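Home Staff Minutes Rotas Forms Contact

Lahlou Linen Hire
Minutes of the finishing room meeting, Monday, 2 p.m., upstairs canteen

Present: Natalie Hebden (finishing room lead, chair), Samah Shawky (small pieces), Zdislava Hrubý (staff representative), Hüsnü Yazıcı (maintenance)
Joined for items 3 and 4: Mounir Bouzid (Jevel)
Minutes: Samah Shawky, who was last to sit down

1. Minutes of the last meeting

Agreed, with one correction. Zdislava did not "welcome" the arm. She asked to have it recorded that she said "well, it's here now". Samah apologised for the warmth of the earlier wording.

2. Matters arising

The extractor fan by the presses has been mended. Hüsnü asked for this to be minuted in full, as the request was first minuted two managers ago.

The new stools are still on order. The firm has sent a second catalogue.

3. The arm on small pieces

Natalie went over where things stand. The Jevel arm picks single white cloths out of the pile and lays them down for folding. Folding is still done by hand. The plan shown to staff in spring had the folding done by the arm and the picking by hand, and Zdislava asked when these had changed places. Natalie said it had been a gradual thing. Mounir said picking was the harder problem and everyone should be pleased. Zdislava said she had been picking up cloths for most of her working life and had not known it was the harder problem, and would be raising it at her pay review.

Mounir explained that cloth gives the arm trouble in a way that boxes do not. A box is the same shape every time. A napkin has never been the same shape twice, and the pile changes as soon as one is taken out of it. He spoke for a while about how the fingers close on an edge, and how little the wrist camera can see once the arm is in close.
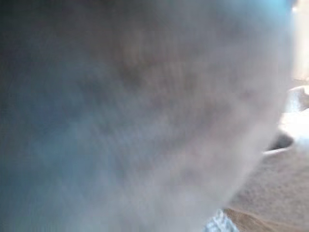
Samah asked what the arm does when it picks up two cloths together. Mounir said it is meant to put both down and try again. Samah said that what it does on the afternoon shift is hold them up for a bit, like somebody at a jumble sale, and then put them both on the done side. She has been splitting them by hand. Mounir wrote this down and asked if she had told anyone. She said she was telling him.

There was a discussion about whose job the splitting is. It is not in the arm's job and it is not in anybody else's. Natalie said that for now it sits with whoever is nearest, and Zdislava asked her to look round the room and name a person who is ever nearest apart from Samah. Natalie agreed to write it into the task sheet as a proper duty with time against it.

Last week's total for the small pieces bench was 1,075, hand and arm together. Natalie has asked for the two to be shown separately from next month. Mounir said the Fisov screen can already do this. Hüsnü said the Fisov screen can also show the weather in a town none of us live in, and that he would sooner have the split. Mounir will change the settings before he leaves the building.

Noise. Less than feared. Hüsnü reports that the arm is quieter than the radio, and the radio is staying.

Stoppages. There were 11 in the week. Most were cleared by pressing the green button, which Hüsnü has now shown everybody how to do. The remainder needed Hüsnü himself. He would like it understood that walking over from the boiler house to press the same green button, because the person beside it "didn't like to", counts as a stoppage of Hüsnü.

Mounir asked if staff could leave the arm alone while it is working out a difficult pick, as helping it along by tugging the cloth confuses it. Samah said this was her and she would stop. She added that it is very hard to watch. 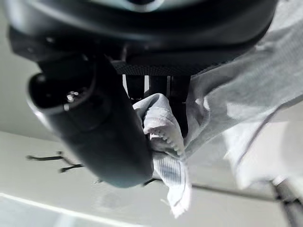

4. What it means for people

Zdislava had collected questions from both shifts and read them out. Answers are Natalie's unless marked.

Is anyone losing hours? No one on a permanent contract, and this has been given in writing. Agency hours in the run-up to Christmas have not been settled. Zdislava asked for "have not been settled" to be minuted exactly as spoken, and it has been.

Who gets the blame if the arm sends out a marked cloth? The person checking, as now. This was not popular. Samah pointed out that when she picked the cloths up herself she saw both sides on the way, and that was half the check done before she knew she was doing it. Now they arrive face up and she has to turn each one over. So the checking takes longer and the picking has been taken away, and on the plan the whole lot is down as time saved. Natalie said this was a fair point and that she had not thought of it. Mounir said he had not either. Zdislava asked for both of those to be minuted too.

Agreed that the check time for small pieces goes back up until somebody has stood at the bench and timed it. Natalie will do the timing herself, over a full shift, on a stool if they have come.

Can the bench be swapped round? Several people on the early shift miss talking to the person opposite, as the person opposite is now the arm. Hüsnü said he could turn the folding table so that the two folders face each other and the arm has the wall. Mounir said the arm would have no objection. Cost is nothing apart from a longer cable, which Hüsnü has in a drawer.

Will people be trained on it? Yes. Mounir offered a morning on clearing faults and changing the finger pads, open to anyone. Zdislava asked if that came with a higher grade. Natalie said she would have to ask upstairs. It was noted that we were upstairs. She meant the other upstairs.

Does it have a name? Staff on lates have given it one. It was decided not to minute this.

Mounir left at this point to see to the Fisov screen, taking a biscuit – the last one, as was remarked on after the door closed.

5. Rimarico order

The Rimarico hotel has asked for an extra 40 tablecloths on top of its usual napkins. The arm does not do tablecloths. Natalie asked for two people to stay on and do them by hand, at the overtime rate. Zdislava and Samah both put their names down. Hüsnü will keep the big press on late.

Zdislava observed that it would be nice to pick something up for a change.

6. Any other business

The sign by the bench reading "Do not lean on the robot" has been altered again. Hüsnü will print another, and would be grateful if whoever is doing it could at least spell.

Samah asked if someone else might take the minutes next time. There was a silence which the chair took as agreement in principle.

Actions

Natalie: splitting of doubles to go on the task sheet; time a full shift of checking; ask about grading; written answer on agency hours.
Mounir: separate totals for hand and arm; look into the doubles; fix a morning for the training.
Hüsnü: turn the folding table; longer cable; sign.
Zdislava: take the answers back to both shifts, including the ones that are not answers.
Samah: stop tugging.

Next meeting: September, same room, day to be pinned up by the clock. Meeting closed when the early shift wanted the canteen back.

Contact the finishing room office | © Lahlou Linen Hire | Back to top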